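Good Practice in Shared Work Areas: A Conversation on Site Rules for Hand-Held Gripper Work

Published by the Standards and Practice Office, Trokonum

Friday, October 10, 2025

The second edition of the Malix Rules, the internal code that governs work with hand-held grippers at all Trokonum sites, takes effect in November. The first edition ran to two pages and was written when the work took place in a single locked room. The new edition covers corridors, landings, kitchens, offices and any other place that is also used by people with no part in the work.

The Standards and Practice Office spoke with the coordinator responsible for the revision. Under the office's usual terms, staff members are identified by role only. The conversation took place at the Bullau site and has been shortened for publication.

The coordinator began with the question of scope. Earlier guidance had treated the hand-held gripper as a kind of measuring instrument, and had placed it under the same heading as calipers and gauges. "That was a reasonable reading at the time," the coordinator said. "A gripper held by a person has no power to move on its own, so the machine safety rules did not seem to apply. What we had left out was the person holding it, who may have both hands full and be wearing equipment on the head and body. We had rules for the tool and very little for the operator."

The revised code therefore opens with the operator. It sets out who may carry out a session, what instruction that person must have received, and how long a session may last before a break is required. The instruction record is kept at the site where the work is done and is checked at the start of each working day. An operator who moves from one site to another must be briefed again, even when the equipment is identical. According to the coordinator, this clause drew more objections than any other in the consultation, mainly from site managers who considered it a duplication. The clause was kept. Exits, floor surfaces and traffic differ from site to site, and the briefing is largely concerned with those.

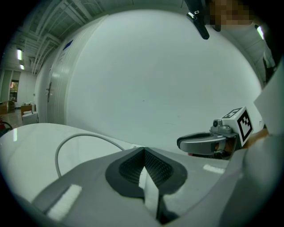 Cable management has a section of its own in the second edition. The coordinator described it as the part of the code most likely to be read by people outside the program, and said that it had been rewritten several times to remove technical terms. Any cable in use must be given enough slack for the full reach of the arm, and the slack must be kept where the operator can see it. A loop lying on a smooth white surface beside the gripper, as the light gray cable does at Bullau, is easy to see and easy to check. The code asks that the check be made before each session and again whenever the operator changes position. Cables that cross a walkway must be covered for their full width, and a session may not start until the cover is down.

"People expect a rule with a number in it," the coordinator said. "They want to be told how many inches of slack. We looked at that and decided against it, as the right amount depends on the task and on the height of the person. The rule says the operator must be able to reach the farthest point of the task with no pull on the cable. Anyone can test that in a few seconds."

Marker care is treated in a similar way. The printed black-and-white markers fixed to a gripper must be clean, flat and fully visible before work begins. A marker with a lifted corner or a scratch across the pattern is to be replaced, and the old one is to be destroyed so that it does not find its way back into use. Operators may not cover a marker with tape or move it to a different face of its mount. If a grip feels awkward with the marker in place, the operator reports this to the site lead, who may approve a different mount.

The office asked how the revision had been prepared. The coordinator explained that the drafting group had read 1371 session notes from the Trokonum sites, beginning with the earliest that were still on file. Most contained nothing that called for a rule. The group marked every note in which an operator had stopped early and sorted these by the reason given. Interruptions by other users of the building came first, followed by cable trouble and then by discomfort from worn equipment.

"We had expected equipment faults to be near the top," the coordinator said. "They were well down the list. That changed the order of the chapters."

Petrauskas, the outside firm retained to review the draft, returned it with 200 comments. Many concerned wording. The firm asked that "should" be removed wherever the group meant "must," and that every remaining "should" be followed by a statement of who decides. The coordinator accepted both requests and said that the draft had become shorter as a result. Petrauskas also asked for a separate chapter on stairs and landings, which the first draft had covered in a single sentence.

That chapter now requires a clear distance between the operator and the top of any open flight. Where the building does not allow that distance, a second person must be present whose only duty is to watch the operator's position. The watcher may not handle equipment, take notes or answer questions from passersby. No session may be carried out while the operator is walking up or down stairs.

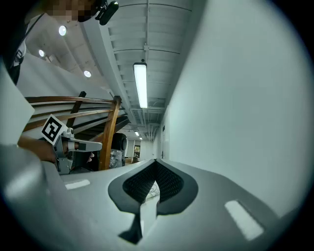 Who has the authority to stop a session?

Any person present may stop a session, including a visitor or another user of the building. The operator must lower the gripper at once and may not ask for a reason before doing so. The session may begin again only when the site lead has spoken with the person who called the stop and has entered the matter in the site log. A stop made in good faith is never recorded against the person who made it.

The coordinator acknowledged that some teams had found this too generous. During the trial period one site reported a stop called by a person who wished only to pass through with a cart. The drafting group considered whether to limit the right to trained staff and concluded that the limit would be hard to apply. "In a shared hallway you cannot ask someone for a certificate before you listen to them," the coordinator said. "If a person needs to get by with a cart, then we were in the way, and the log should show it."

Privacy was the last major subject. The second edition requires that notices be posted at each entrance to the work area before any recording begins, in plain language and at reading height. Faces must be obscured in all material that leaves the site, and this applies to operators and to others alike. A person who does not wish to be recorded at all may ask the site lead to delete the material, and the request must be carried out by the end of the next working day. No form is needed, and the site lead may not ask for an explanation.

Asked about worn equipment, the coordinator said that the code now sets a limit on continuous wear for anything carried on the head, and that straps are to be adjusted by the wearer and no one else. Buckles must be of a type that can be released with one hand. Operators who wear glasses may ask for a longer fitting time, which counts as working time.

Training in the new rules has begun at Bullau and will reach the remaining sites before the code takes effect. Printed copies are limited to 1000 and will go first to site leads and building managers. The text will also be posted in each work area, with the chapter on stopping a session placed on the front page. Teams that hold equipment approved under the first edition may continue to use it, provided that the markers and cables have been inspected under the new sections and the results entered in the site log.

The coordinator was asked whether a third edition is planned. "There is a list already," the coordinator said. "Outdoor work is on it, and so is the question of two operators working face to face, where we have a rule on distance that I would describe as provisional. We will read the logs for a year and then decide."

Comments on the second edition may be sent in writing to the Standards and Practice Office. Comments received before the code takes effect will be answered individually. Later comments will be held for the next review.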